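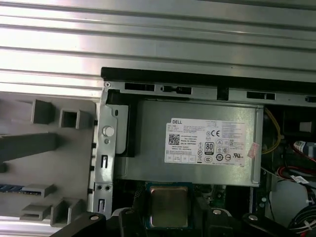 New good-practice guide for robot computer dismantling takes effect at Prinduleck

24/12/2018

Anyone who has ever pulled apart an old desktop computer on the kitchen table will know there is a fair bit going on under that lid, and it is a happy thing to report that the people who teach robots to do the same job now have a proper set of house rules to work from. The Prinduleck electronics recovery centre has adopted a written guide for its automated dismantling cells, put together over the past year with the equipment firm Grarirer and the parts reseller Dralard, and copies are free to any other workshop that would like one.

The guide runs to 29 pages and has 14 rules in it, most of them refreshingly short. It covers the whole job, from the moment a computer tower is laid in the cell with its side panel off to the moment the last reusable part is bagged and labelled. Prinduleck's cells opened up 3,175 desktop machines in the twelve months to the end of September, and a good many of the rules come straight out of the shift notes kept over that time.

The part that took the longest to settle, we are told, was the order of work. A power supply has to be treated with respect even after the cord has been pulled, and the guide now asks that every machine be left unplugged for a set rest period before it goes anywhere near the robot. The label on the power supply is to be recorded before any part is lifted, so that the make and the safety marks stay with the record for that machine. If the label is torn or can't be read, a person has to look at it, and the machine waits on the side shelf until they do.

Then comes the matter of cables, which will make sense to anyone who has wrestled with a handful of them. The gripper may not pull on a cable at all under the new rules. It must take hold of the plug, and if the plug is hidden under a bundle, the robot stops and calls for help. There was some grumbling about this at first, as every stop slows the day down, but the centre says it has had far fewer torn sockets and the grumbling has mostly faded.

Processors and memory get a section to themselves. Both are worth good money second-hand when they come out clean and very little when they don't, so the guide sets a limit on gripping force, asks for the fingers to be checked for burrs at the start of each shift, and says memory modules must be held by their edges and kept off bare metal. Dralard, which tests and resells the parts, asked for this section and paid for the trials behind it.

People are looked after as well. No one may reach into a cell until the arm has come to a full stop and the light over the door has changed, and that goes for supervisors and visitors every bit as much as for the crew. New staff will spend 6 shifts alongside an experienced operator before they run a cell on their own. The centre has also put in writing something it had long done by habit — any worker can stop any cell, at any time, and won't be asked to justify it until the end of the shift.

The cells will keep using the Saber control software, with the force limits and the stop rules entered as fixed settings that can't be changed from the floor. Changes will need two signatures and a note in the logbook, which the centre admits is a little old-fashioned but which everyone seems rather fond of.

The rules will be looked at again next September, and comments from other recyclers, repair shops and colleges are very welcome in the meantime. Printed copies can be picked up from the front counter at Prinduleck during opening hours, and the centre will mail one anywhere in the country for the cost of the stamps.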